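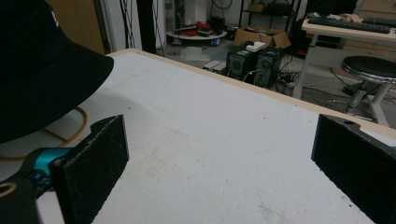 Tasha's comment on my July post asked whether the Norside planner is worth it for somebody who already has a notebook and a pencil, and could I please be blunt, her words, before she spends grocery money on it. Fair enough! I've now had mine long enough to have opinions, so grab a coffee and let's go through it.

For anyone new, I teach my three at home (grades two, five and seven) and I have tried a silly number of ways to keep track of it all. Spreadsheets, a whiteboard, index cards in a recipe box, one very short romance with an app. The Norside Family Lesson Planner is the one I picked up last summer when I couldn't face ruling my own columns for another year. I paid for it myself, full price plus shipping.

What you get

It's a fat spiral-bound book with a stiff cover and undated pages. There's a yearly overview at the front, then forty weeks of two-page spreads, then attendance grids, a reading log, a field trip section and some plain lined pages at the back. Mine came with a sheet of stickers too, which my second grader took before I'd even found the instructions. I ordered the large size. The smaller one has the same pages shrunk down, and unless your handwriting is a lot tidier than mine I'd skip it.

The weekly spreads

Each spread has subjects down the side and five days across the top, and each box is divided into three strips so you can give every child a strip. I loved this on paper. In practice it depends what you're writing. "Math, lesson 42" fits just fine. "Math, lesson 42, odds only, then redo the fractions page from yesterday" does not fit, and I ended up with arrows running off into the margins like a treasure map.

By October I'd worked out a shorthand and things got a lot better. A circle means it's independent work, a star means I need to be sitting next to them, a slash means we started and didn't finish. If you buy this planner, come up with your own version before you write a single thing in it. I wish I had!

There are six subject rows, and two more blank ones you can name yourself. We use one for piano and one for Sakai, the Japanese course my oldest is doing, which comes in little daily chunks and slots in beautifully. Anyone running more than eight subjects will have to double up. I put spelling and handwriting together and we have all survived.

The hours log

Okay, this is where I got grumpy. We keep track of hours in our house, and my own goal is 1,000 a year for each kid. Norside gives you a monthly box for hours but only one box, for the whole family. One! With three children! I've been writing three tiny numbers in there and adding them up on a calculator at the end of each month. There is also no running total from month to month, so you have to flip back. I finally taped a strip of graph paper inside the back cover and I do it there instead.

If you don't track hours you'll never even notice, so don't let me put you off.
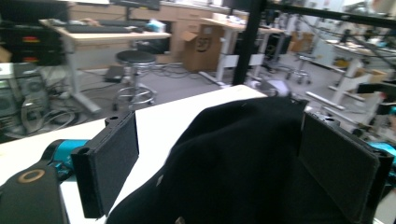
Back at the table, where everything ends up sooner or later.

Paper and binding

The paper is lovely. I use a mix of gel pens and whatever pencil is closest, and I get a faint shadow on the other side with the gel but nothing that bothers me. Highlighters are fine. The one felt-tip marker I tried went straight through, so keep those for posters.

The spiral is a little less lovely. Around Christmas the bottom loop caught on my tote bag and bent, and pages started slipping off that end. I squeezed it back with pliers and it has behaved ever since, but I baby it now. The cover still looks good apart from one soft corner.

How it compares

Before this I used the Skorneo binder system for two years, so that's my main comparison. Skorneo sells you the rings and you print your own pages, which means you can have exactly the layout you want. It also means you're standing over a printer in August with a jam in tray two. I had 100 pages punched upside down one year and I still think about it. The Norside costs more at the start, but I opened it and started writing, and that counts for a lot with me.

The binder wins in one way, and that's moving things around. When we all got sick in November I lost nearly two weeks, and in a bound book you can't just slide the pages along. The undated spreads help (I simply didn't fill any in) but I'd already penciled two weeks ahead and had to erase the lot. Now I plan one week at a time in detail and keep the rest as a rough list on the lined pages. It suits me better anyway, so I might have stuck with that whatever planner I'd bought.

The field trip pages

I expected to ignore these and they've turned out to be my kids' favorite part. There's a spot for where you went, what you saw, and one thing you want to look up later. We did the farm museum at Flestosthorpe in the fall and my fifth grader filled her whole page and then continued on the back. The butter churn got its own drawing. I let them write these in themselves, in ink, with spelling exactly as it comes.

Would I buy it again?

Yes, I think so, with a bit of grumbling about that hours box. If you have one or two children I'd say go for it without much worry. With three it's snug but it works. With four or more I'd look at getting two copies, or stay with a binder where you can add as many columns as you please.

And Tasha, back to your question: if the notebook and pencil are working, keep the notebook and pencil! I mean that. I only changed because I'd stopped opening mine. You could always rule one week with three strips to a box, try it for a few days and see whether you like working that way before you pay for it.

I'm going to do a separate post on my shorthand, with a key you can copy, as soon as I've talked my seventh grader into checking it for me. She has found two symbols already that mean the same thing. Leave me a comment if you use the smaller size, I'd love to know how you fit it all in!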